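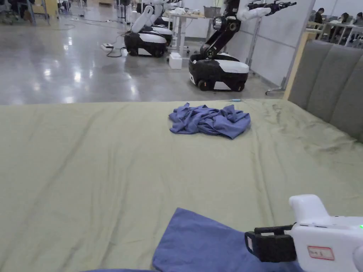
Could a machine fold the washing yet?

"Slowly, and only if you like your shirts a bit crooked," said Abhishek Pandey, and he grinned like it was the best news in the world.

His niece had the Brorkby brochure open on her knees. The Tiltent was doing towels in 80 seconds now. In February it had been three minutes!

"Mum does one in 3," she said.

"Three minutes?"

"Seconds."

He laughed so hard he lost his colour pencil under the couch – the good blue one, too. Then he was off again, all about sleeves, and how a sleeve is never in the same spot twice, and wasn't that marvellous?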